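Visit report: Broltholm open day, robot handling lab
Written up by Ngọc Đàm
April 2018

Broltholm opens its building to outsiders twice a year. The handling lab is on the ground floor, past the bicycle racks, and signs for it run out at the second door. I went with one question from our maintenance group at Plundura: is there anything in there that could do a household or shop-floor chore today, without an engineer standing next to it? We run a repair shop for small kitchen appliances, and a good part of the day goes to sorting returned parts, emptying bins and wiping down benches. None of it is hard work for a person. All of it costs time.

The tour lasted two hours, including a talk of 30 minutes that could have been shorter. The remainder was spent at the stations, where staff answered questions freely and in detail. What follows is arranged by task, in the order I saw them.

Folding

The first station folded hand towels. Two arms pick a towel from a stack, find two corners, lay it on a table and fold it in half, then in half again. The towels are all the same size and all the same color, and the stack is squared up before the run starts. A towel took 6 minutes on the run I watched. The operator said most of that is spent looking for the second corner. When a corner is tucked under, the arms lift the towel, turn it, put it back down and look again.

The result was a folded towel with one edge a little proud of the others. I would have put it in a cupboard without complaint. I asked about fitted sheets and was told no. I asked about a basket of mixed laundry and was told that picking single items out of the basket works on good days, and that folding them afterwards is a separate project.

Wiping

The wiping station was more convincing. An arm holds a sponge pad and covers a countertop in overlapping strips, pressing with a set force. The force control is good. It rode over a raised strip of tape without skipping and without digging in. The part that doesn't work yet is deciding when to stop. The arm covers the full area once and quits, stain or no stain. A second pass has to be requested from the keyboard.

For our benches this would be usable if the benches were clear. They never are. Clearing a bench is a picking task, and picking is where the trouble starts.

Sorting and insertion

This was the station I had come for. The lab calls the system Sầm. It is meant to take parts of different shapes and put each one in the place that fits it, and the staff test it on toys before they go near real components. The reasoning is sound. A shape sorter has the same problem in it as a parts tray or a cutlery drawer: recognize the item, turn it the right way, line it up with an opening that has little clearance, and push. It costs almost nothing to replace, and anybody can see at a glance which hole a piece belongs to.

The demonstrator broke the job into steps and gave his opinion of each. Recognizing the piece is considered solved for this set. Picking it up is mostly solved, with failures when a piece lies against a wall or under another object. Turning it in the grip is poor, so the usual method is to put it down and take hold of it again from another side. Insertion works when the first contact lands close to the opening. When it does not, the arm searches in a small spiral, and either drops in or jams.

A round peg is easy because its rotation does not matter. A star has several orientations that will fit and many that nearly fit, which is worse than not fitting at all, as the piece wedges. Openings with notches are harder again, having one correct orientation. The demonstrator considers pairs of small openings the most awkward, since both halves have to be lined up together.

I asked how the system copes when the block itself shifts. At present the answer is that it looks again after each attempt and starts from the new position, which adds time. A person would hold the block with the other hand. Two-arm operation is planned for June.

I also asked how far a success rate on a toy carries over to a tray of motor brushes and spring clips. The demonstrator declined to guess. His view was that rigid parts with a clear shape would carry over and that springs would not, as they tangle and change shape when gripped. Spring clips are the larger share of what we sort by hand.
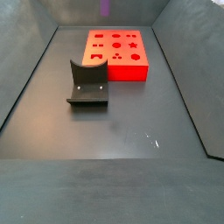 The sorting task: nine-hole shape block with a black L-shaped bracket standing in front of it.

The bracket matters more than the block, in my opinion. It overlaps one corner from the viewing side, so part of the top face is hidden. That is a fair copy of a real bench, where the thing you want is usually behind the thing you don't. A system that needs a clear view of every opening before it will start is of limited use to us. Matte black is also a difficult finish for many depth sensors, and I would want to see a run with dark parts before drawing any conclusion about our own stock, most of which is black plastic.

The gray walls slope outward, and the floor between them is open. Sloped walls are a sensible choice in a work cell. A dropped piece tends to slide back toward the middle, and the gripper has room to come in at an angle. I mention it as something that could be copied cheaply. Our return bins have vertical sides, and parts get stuck in the corners even for people.

Dishes

The last station loads a dish rack and is run by a separate group under the name Elton. Plates go in well. Mugs go in well if the handle is visible. Bowls were not shown. The gripper is closed slowly on everything, including items that could be handled faster, and I was told this is a deliberate limit until the slip detection is better. There was no water in use and no food residue on anything. I asked whether wet plates had been tried. They had, and the results were described as mixed.

Costs and upkeep

No prices were given, as nothing in the lab is for sale. I did get some useful remarks on upkeep. Finger pads wear out and are changed as a routine item. Calibration between camera and arm drifts if the stand is bumped, and is redone with a printed target. All four stations had a person within reach of the stop button for the whole visit, and on the towel station it was used.

Assessment

Against the question I was sent with, the findings are as follows.

Wiping a clear surface: usable now, with someone to clear the surface and judge the result.

Folding identical towels: works, too slow to be worth floor space.

Sorting rigid parts into fitted places: works in a prepared cell with a known set of shapes. Not ready for mixed bins. The step to watch is regrasping, which currently eats the time saved elsewhere.

Loading dishes: plates and mugs only, dry.

I recommend that Plundura buy nothing this year. I recommend that we send the sorting group a box of our own rejects, with clips and brushes kept in separate bags, and ask them to try the brushes first. They offered to do this at no charge provided they may keep the parts. The contact sheet is in the shared folder along with my notes from the talk.

One practical point for whoever attends the next open day: go to the stations first and the talk afterward. The staff have more time early on, and the questions are easier to ask before the room fills up. Parking is behind the building, and the gate closes before the last tour ends.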